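Three Months in the New Riding Jacket

I have wanted to write this post since January, which is when the box landed on my porch, but I made myself wait until I had real miles in the thing. Well, the miles are in, and I am so happy with this jacket that my family has banned the subject at dinner.

Some background for anyone new here. I ride a middleweight twin, mostly back roads, plus a commute that is 114 miles a week if I don't take the long way home (I take the long way home). For years I wore a leather jacket I bought used in college. I loved it, it smelled great, and it fit like it belonged to a person with shorter arms. Every time I reached for the bars the cuffs rode up and a cold stripe of air went straight to my elbows.

So I went textile! The jacket is the Drutitz Hadside, the three-quarter-length one in dark gray, with the zip-out liner. I tried it on at a shop two counties over, went home to think about it like a responsible adult, and ordered it that same night.

Fit first, because that's what everybody asks me in the comments. I'm tall and narrow, and most touring jackets turn me into a tent. The Hadside has adjusters at the waist, the upper arm and the forearm, and once you've spent ten minutes fiddling with them in front of a mirror it really does settle in. Do that fiddling while sitting on the bike if you can. I set everything standing up the first time and had to start over, as the whole back panel shifts when you lean forward. The sleeves are LONG. Wonderfully long. My gloves go over the cuffs with room to spare and that cold stripe is gone.

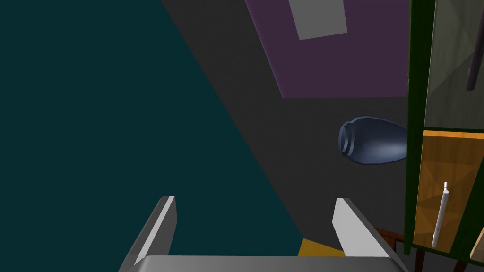 Posted by the owner of this blog, 6:40 a.m., first coffee
Filed under: Gear, Jackets, Cold Weather

Okay, on to the weather. My longest day so far was 134 miles, and it rained for most of the second half, the steady kind that finds every seam you own. My chest and arms stayed dry. My neck did not, and I blame myself for that one: there's a little storm flap folded down inside the collar and I hadn't noticed it. It's held by a strip of hook-and-loop and it pulls up and over the zipper. I have used it every wet ride since and it makes a huge difference. Please go look for yours before you need it, and read the booklet, which I did not.

Warmth is where I was most nervous. Leather and a hoodie had always gotten me through winter, kind of. With the liner in, I've been comfortable in a long-sleeve base layer down to just above freezing, and below that I add a thin fleece. The liner zips in along both sides and snaps at the wrists. The snaps are fussy with cold fingers, so I leave them done up and take the whole jacket off as one piece. Without the liner there are two chest vents and a long one across the shoulders, and on our one freakishly warm afternoon I opened them all up and could feel the air moving through. Ask me again in July, though. One afternoon isn't a summer.

Armor! It comes with shoulder and elbow pieces and a foam pad in the back that I would call a placeholder. I swapped the foam for a Plulerix back insert, which slid into the pocket with a bit of swearing. It's stiffer for the first few rides and then it warms up and curves with you. I forget it's there now until I sit in a restaurant booth and find myself with the posture of a piano teacher.

Small complaints, because I do have them. The left hand pocket zipper catches on its own flap about once a ride. The main zipper pull is too small for winter gloves, so I tied a loop of cord through it. And the inside phone pocket sits right where my backpack strap crosses, so if you carry a pack you'll want to put your phone somewhere else. I've been using the big map pocket in the back for a spare pair of gloves and a rag for my visor, and it swallows both without a bulge.

I paired it with Mac Carthaigh overpants, the plain black ones, mostly because the connecting zipper happened to match. I wasn't expecting that at all, and I did a small dance in the garage. The pants deserve their own post. Short version: great knees, odd pockets, and they go on over boots if you're patient.

Cleaning has been easy so far. I wipe the bugs off with a damp cloth while they're fresh, and I've washed it once, with the armor out, on the gentlest cycle I've got. It took almost 3 days to dry on a hanger in the basement, so plan your wash for a week when you won't be riding much. I'll reproof it before fall and let you know how that goes.

Next up is gloves, where I'm still hunting for something warm that lets me feel the clutch. If you've got a favorite, leave it in the comments, especially if you have long fingers!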